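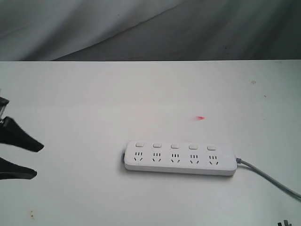 White power strip on a white tabletop.

Workshop > Bench and Storage > Bench Surfaces

Looking after a painted or laminated white benchtop

A white work surface shows dropped screws, metal filings and hairline cracks in small parts far better than raw timber does. It also shows every mark. The notes below cover cleaning, stain removal and minor repair for two common finishes: melamine-faced board and two-pack enamel over MDF. They do not apply to oiled or waxed timber.

Identify the finish first

Put a drop of methylated spirits on a cotton bud and rub an out-of-sight patch, preferably the underside of the front overhang. Melamine will be unaffected. Cured two-pack enamel will be unaffected or will dull very slightly. If colour comes off on the bud, the surface is acrylic or a single-pack enamel that has not fully hardened, and solvents should be kept off it entirely.

Routine cleaning

Brush or vacuum before wiping. Swarf dragged under a wet cloth leaves fine circular scratches that cannot be polished out of melamine. Then wipe with warm water and a few drops of dishwashing liquid, rinse the cloth, and wipe again with plain water. Dry the joints and edges by hand. Standing water at an unsealed edge will swell particleboard overnight, and swollen board does not go back down.

Avoid cream cleansers. They contain a mild abrasive and turn a satin finish patchy within a few months.

Stains

Pencil and graphite: white vinyl eraser, then a damp cloth.

Permanent marker: methylated spirits on melamine, applied to the cloth and not to the bench. Work from the outside of the mark inwards.

Rust rings from tins: a paste of citric acid and water, left for 15 minutes under cling film, then rinsed twice. Longer contact can etch enamel.

Superglue: leave it to cure fully and lift it with a plastic scraper held nearly flat. Acetone is safe on most melamine – test it first – but will soften enamel.

Yellowing: usually UV or old varnish vapour. It does not clean off. Repaint or replace.

Chips and edges

Small chips in melamine can be filled with a two-part laminate filler. Undercut the chip slightly with a sharp blade, mask both sides, overfill by the thickness of the tape and slice flush once firm. Nuno Caldeira, who refaced the benches at the Tully shed in February, fills in two thin passes and reports less shrinkage than with one thick one.

Lifted iron-on edging can generally be saved. Cover it with baking paper, run a dry iron along it at medium heat and press with a timber block until cool. If the adhesive has gone brittle, scrape it back and use contact adhesive.

For enamel, feather the chip with 400 grit wet-and-dry, spot prime, and apply two thin coats with a small foam roller. Allow 21 days before putting anything heavy on the repair. It will be touch-dry long before that, but tins and vices will still print into it.

Preventing marks

Keep a sacrificial sheet of 3 mm hardboard for gluing and drilling. Fit felt or cork pads under bench tools. Set soldering irons in a stand on a ceramic tile, as melamine blisters under concentrated heat and a blister cannot be repaired.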